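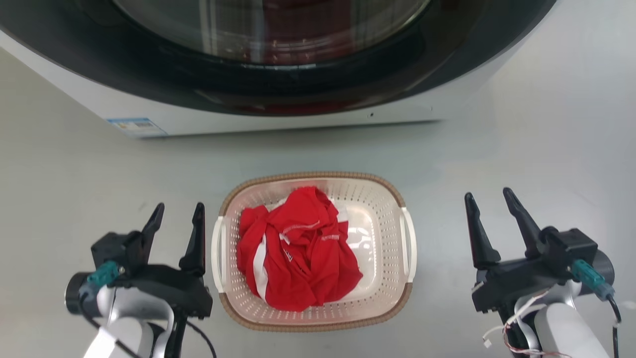 A front-loading washer with its door shut.

Frozen pipes: what your home policy does and doesn't pick up

2018-01-21

January is when our claims line gets busy, and this year it started early. The cold snap that settled over Kanstead right after New Year's brought in 14 frozen pipe claims in the first week alone, and the Multville office wasn't far behind. So we're giving the long slot in this newsletter to water that comes from inside the house. It's a great subject (we really do think so!) and a lot of the calls we get could be much shorter if people knew a few of these things going in.

Start with the basic rule. Most standard homeowners policies cover water damage that is sudden and accidental. A supply line freezes overnight, splits, and soaks the dining room ceiling: that's usually a covered loss, after your deductible. A slow drip under the kitchen sink that has been rotting the cabinet floor since last spring usually isn't, and the adjuster can often tell the two apart pretty quickly. Stained wood and mold take time to develop.

Then there's the heat question, and this one catches people every winter. Nearly every policy we sell says you must have kept the heat on, or else shut off the water and drained the system, for freezing damage to be covered. If you're heading south for a few weeks, please don't turn the furnace all the way off to save on gas. Leave the thermostat at 55 or higher and have someone walk through the house while you're gone. Some carriers want those visits at set intervals and will ask who made them, so a simple written log is a wonderful thing to have. If the place will be sitting empty for more than 30 days, call us before you leave. The vacancy wording differs from one carrier to the next and we would love to read yours with you.

What about the pipe itself? The policy generally pays to repair what the water damaged, and to tear out and replace the part of the wall or floor the plumber had to open up. It generally doesn't pay for the broken piece of pipe. A member on Iglesias Street had a repair like this last winter: the bill came to 1,098 dollars for the drywall, paint and tear-out, all covered above her deductible, and the new length of copper was hers to pay for. She told us she'd expected it to be the other way around.

Sewer and drain backup is a separate matter altogether. If water comes up through a floor drain or a sump pump quits, a standard policy leaves it out unless you've added the endorsement. We went through our books last fall and found that 603 households with finished basements didn't have it. That's a lot of carpet! The endorsement comes in different limits, and the lowest one many carriers offer won't go far in a basement with a bedroom and a bathroom, so do ask what the next step up would cost you. Most people are pleasantly surprised.

Flood is different again. Water that rises over the ground and comes in from outside needs a flood policy, and there's normally a 30-day wait before a new one takes effect. If spring melt worries you, now is the time to ask about it.

A few things worth doing this week, while it's still cold:

Find your main shutoff valve and make sure everyone in the house can turn it. Tag it if it's hard to spot.

Open the cabinet doors under sinks on outside walls on the coldest nights, and let those faucets run at a trickle.

Disconnect garden hoses. Yes, still - a hose left on in January can crack the pipe behind the faucet, and you may not find out until you turn it on in April.

Look at the hoses on your washing machine and dishwasher. Plain rubber ones with bulges or cracks should be replaced. Braided ones hold up better but they don't last forever either.

Walk through the house with your phone and take a video of every room, closets included. Email it to yourself.

If a pipe does burst, shut the water off first, then stay well clear of any outlets or cords in the wet area. Take pictures before you move things. You're expected to keep the damage from getting worse, so go ahead and get the water up and the fans going, and keep your receipts. Hold on to the broken piece of pipe and anything you throw on the curb until the adjuster says you can let it go. Then call us, any hour.

We're also happy to say that leak sensors are back in the discount program. Members who install the Tellgate sensor kit can send us a copy of the receipt and get the protective device credit at their next renewal, as long as their carrier takes part. We mailed about 3,000 postcards on this last week, so check your mailbox. If yours hasn't come, the front desk in Kanstead or Multville can look up whether you qualify.

Policy reviews are free and usually take half an hour. Bring your declarations page if you can find it. If you can't, come anyway and we'll print you a new one.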